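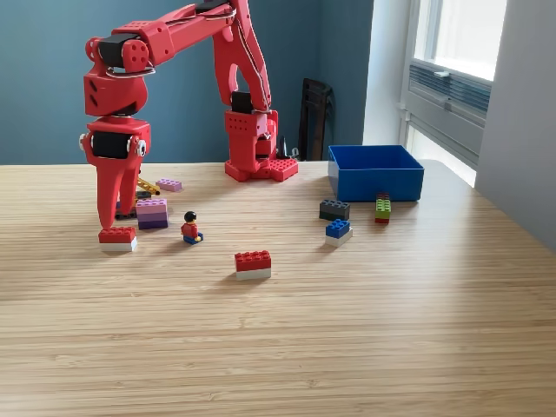 From: Taha Badawi
To: Flilldale brick swap list
Date: Jan 6, 2019
Subject: Re: sorting by color

El-Sayed wrote:
> I did the whole Lelleo lot by color over the break. 760 pieces,
> 40 bags. It looks great on the shelf and I really think we should
> do the swap table this way from now on. Purples alone filled
> three bags!

I'm sure it looks great. I'm less sure anyone can find anything in it.

We tried color in November, remember? I had a bag of 133 red pieces and needed one plain red brick. Red on red on red, and I ended up tipping the lot onto the table. Shape is what your fingers look for. A yellow lattice piece jumps out of a pile of anything, so why does it need a yellow bag?

And where do the minifigures go? Black hair, yellow face, red torso, blue legs. Which bag is that? Please don't say you took them apart.

Lavender is my other gripe. You say purples, but is light lavender in with the dark stuff or not? Stack a few shades together and it's a nice fade, I'll give you that, but I'd bet two people sorting would draw the line in different places.

The Siltance trays have 146 slots and they're sitting in my hall closet. I'd want to see one swap done by shape before we print any color labels. If it's slower I'll say so on the list.

Also, who has the lid to the big tub?

Taha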